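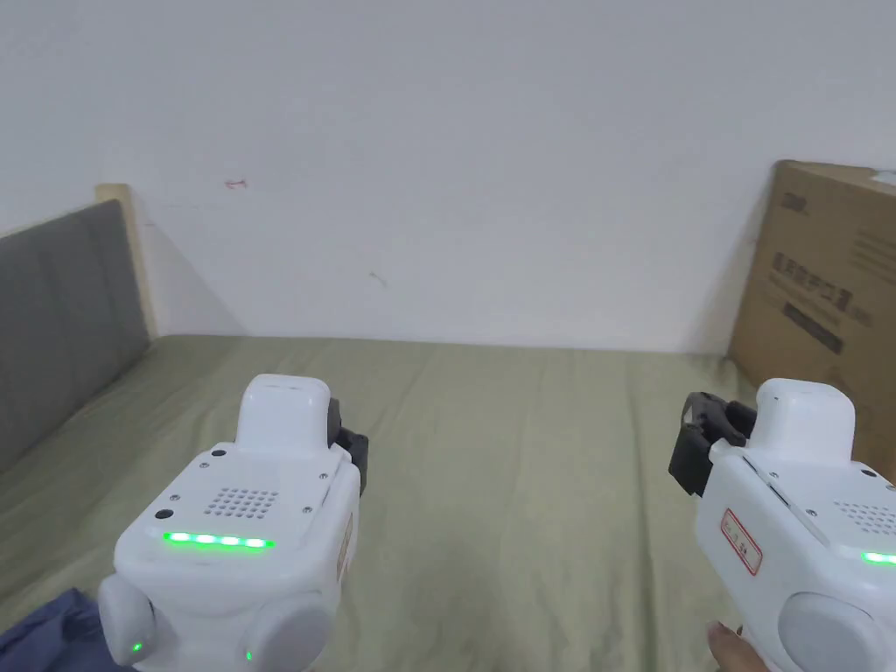 *Sage-green sheet on the bed, white wall behind.*

The woman who runs the linen side of Skernine has been mending bed sheets for ten years, and she still gets asked why she bothers. Her workroom is above a bicycle shop in Gastel. It has a cutting table, two sewing machines and a wall of shelves where the sheets are kept by size.

"People think a sheet is finished when the middle goes thin," she says. "The sides are usually as good as the day it was bought. You cut it down the middle, swap the sides over, sew the outer edges together and hem the new ones."

It is an old method, called sides-to-middle, and she learned it from her grandmother. The seam down the centre puts some people off. She says most of them stop noticing it after a few nights if it is sewn flat.

Her customers are mainly small guest houses. The first was the Shaikh, which had a cupboard full of good cotton sheets and no wish to replace them. She did three as a trial one April and was sent the rest before the end of the month.

"I nearly said no," she says. "I was working from my kitchen then and I had nowhere to put them. They were stacked on the stairs."

She charges by the sheet and will turn work away. Fitted sheets with tired elastic are fine, as the elastic can be unpicked and replaced in an evening. Polyester blends that have gone bobbly are not worth the thread. She holds each sheet up to the window before she agrees to anything, and if she can see the window bars clearly through the sides as well as the middle, it goes in the rag bag.

Colour is another matter. White is easy to match. Greens and blues fade unevenly, and once the sides have been moved inwards the difference can show as a darker band. She tells people this at the start. "Some of them like it. One lady asked me to do it on purpose to a sheet that hadn't worn out yet, and I wouldn't."

Asked what makes sheets wear, she blames hot washing before anything else, then overfilled machines. She washes her own at 40 and dries them on a line in the yard. The machine she uses for long seams is a second-hand Kosport, bought from a curtain maker who was closing down. It is heavy and loud, and she will not sew on it after eight in the evening on account of the neighbours.

She has started teaching the method in the workroom, 2 people at a time, with a sheet each brought from home. Beginners struggle most with keeping that much cloth off the floor.

"Put a chair behind the machine and let it fall on that," she says. "And press the seam before you hem. They always want to hem first."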